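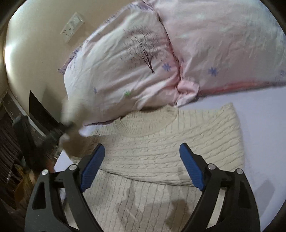

J'en parlais déjà au printemps dans un billet un peu trop enthousiaste, et cette fois il y a des résultats ! Le laboratoire Trương a mis en ligne le 12 juin 2023 son rapport sur Domau, une méthode pour apprendre à un bras robotisé à manipuler du textile dans une vraie chambre, sur un vrai lit, avec la couette qui traîne et tout ce qui va avec.

Je l'ai lu d'une traite hier soir (enfin, les annexes en diagonale) et je vous raconte.

## Une pince à la main, et on range

L'idée de départ est toute bête. L'équipe prête à des gens une pince à deux doigts qu'on tient à la main, avec une caméra fixée dessus, et leur demande de s'occuper de leur linge comme d'habitude : étaler un pull, le replier, tirer une couette, recommencer. Le modèle apprend ensuite à partir de ces enregistrements, sans qu'aucun bras robotisé ait mis les pieds dans la chambre (si j'ose dire). Le bras n'arrive qu'à la fin, au labo, équipé des mêmes doigts.

Pour cette première version, le rapport annonce 1 794 démonstrations retenues. Je dis bien retenues, parce qu'un bon paquet a été écarté au tri : gestes interrompus, caméra masquée par le tissu, pince refermée dans le vide. J'aurais aimé connaître le nombre de prises jetées, mais le chiffre n'y est pas. Dommage, c'est souvent là qu'on apprend le plus !

Les doigts viennent de chez Riden, et le logiciel qui recale les mouvements de la main pour les rejouer sur un bras s'appelle Drokum. Je l'avais essayé dans une version précédente et j'avais passé un après-midi entier à me battre avec le calibrage... Il paraît que ça va mieux.

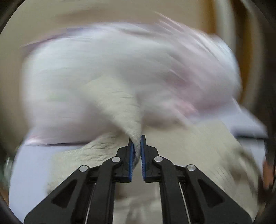 Le gros morceau, c'est la saisie. Attraper une seule épaisseur de maille au lieu de deux, c'est pénible pour une machine : le tissu glisse, se tord, se replie sur lui-même, et la forme qu'on avait une seconde plus tôt ne sert plus à grand-chose. Domau découpe donc chaque geste en morceaux très courts et décide à nouveau où pincer après chacun. Sur le pull en grosse maille, le bras va au bout du pliage dans 82 % des essais, sur une série de 500. Avec la méthode que le labo utilisait avant, on restait nettement en dessous, d'après leur tableau comparatif.

Ce qui m'a le plus plu, c'est la partie sur le désordre. Ils ont entraîné un modèle avec des lits bien dégagés et un autre avec des lits encombrés, et le second s'en sort mieux partout, y compris quand il n'y a que le vêtement à plier. Je m'attendais à l'inverse – je pensais que tout ce bazar autour allait l'embrouiller.

## Là où ça coince encore

La couette, évidemment. Trop grande, trop molle, et avec une seule pince on ne tient jamais qu'un coin à la fois. Dans les démonstrations, les gens s'aident de leur main libre sans même y penser, et le bras, lui, n'a pas cette chance. L'équipe prévoit un essai à deux bras, sans donner de date. Et puis c'est lent : comptez 2 minutes pour un pull, là où je mets le temps de bâiller.

Le rapport se télécharge librement sur la page du projet, avec les séquences d'entraînement. Le code de Domau doit suivre avant la fin du mois de juin. J'ai déjà fait de la place sur mon disque, et si le calibrage de Drokum ne me rend pas fou, je vous montre ce que ça donne sur mes propres pulls.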